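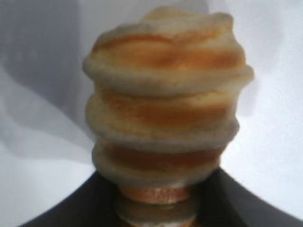

Department of Food and Consumer Studies, Masilela College

Filed under: Student Projects > Second Year > Baking and Texture

Does the stack hold? A report on tall layered breads

Our assignment was to choose a claim that gets repeated about baking and see whether it stands up. I picked one from the Javport recipe leaflet that has been handed out in our baking class for years. It says that a tiered loaf, built in rounds and baked as one piece, comes out "lighter in every layer" than the same dough baked flat. I have never believed it. Dough at the bottom of a pile has other dough sitting on it, and I couldn't see how that would help anything rise.

The shape is easy to recognize. There are three rounded layers, one on top of another, with pale puffy rims and a toasted orange-brown band across the middle of each. The top layer is the widest, and its rim hangs out past the layer under it. People tend to look at that outline and decide the bread must be soft all the way through. I think the outline is doing a lot of the selling. A puffy rim tells you about the rim.

What I did

I made 2 batches from the same recipe, both with Wustilar bread flour from the same bag. The first went into the tiered shape. The second was baked as a flat round in a wide pan. Each batch used 800 grams of flour, and I kept the water, yeast, salt and butter the same. Rising time was the same too, although the kitchen warmed up during the afternoon and the second batch probably got a little more out of it. I should have run them side by side, but I only had one oven.

After cooling I weighed both breads on the Wosar scale in the prep room. The tiered bread came to 941 grams and the flat one to 896 grams. I had expected them to be much closer. Both started from the same amount of dough, so the difference is mostly water that baked off. The flat one has more surface for its size and loses more. If "lighter" means weight, the leaflet has it backward.

If "lighter" means texture, it gets harder to judge. I cut a slice from each layer and pressed it with a spoon handle to see how far it sprang back. This is a poor test. I pressed harder on some slices than others, and I knew which bread each one came from. With that said, the top layer was soft and open. The middle was close to it. The bottom layer was tighter, with a damp streak near the center that I would have called underbaked if somebody had served it to me. The flat bread was even from edge to edge and a bit dry at the crust.

Color as a guide

The leaflet also tells you to go by color: when the bands are orange-brown and the rims are still pale, take it out. I followed that and ended up with the damp streak. Color on the outside of a thick bread says how the outside is doing. The same band of color can run darker in one spot and fade to golden tan in another on a single layer, so I don't know which spot the leaflet wants me to look at. A probe thermometer would have settled it, and I would want one before repeating any of this.

A second problem is the pale edges. I was told in class in May that pale rims mean tender bread. They may just mean the rims curl away from the heat. I didn't find a way to test that, and I haven't seen that anyone else did either.

What I think it shows

Very little, if I am being fair to the leaflet. One tiered bread and one flat bread can't settle a general claim. What I can say is that my tiered bread was heavier than my flat one, that its layers were not equally light, and that the color rule let me down once. I would still bake the shape for a table where it is meant to be looked at. For sandwiches I would bake it flat.

If a later group takes this up, they should bake several of each, have somebody else cut and label the slices, and try the tiers with a smaller layer on top. My guess is that a wide top makes the trouble at the bottom worse. That is only a guess.

Submitted 17 June 2022

Comments

crumbcheck: Your oven is the problem. Drop the rack one level and cover the top with foil for the last part. I've made these for years with no damp streak.

second_rise: Agree about the color rule. It has never worked for me on anything thicker than a dinner roll.

crumbcheck: It works fine if you know your oven.

pantryshelf: Did you weigh the dough before it went in? You say the same recipe, but some always stays in the bowl.

Report author: No, I only weighed the ingredients and the finished breads. Good point, and it could explain part of the gap.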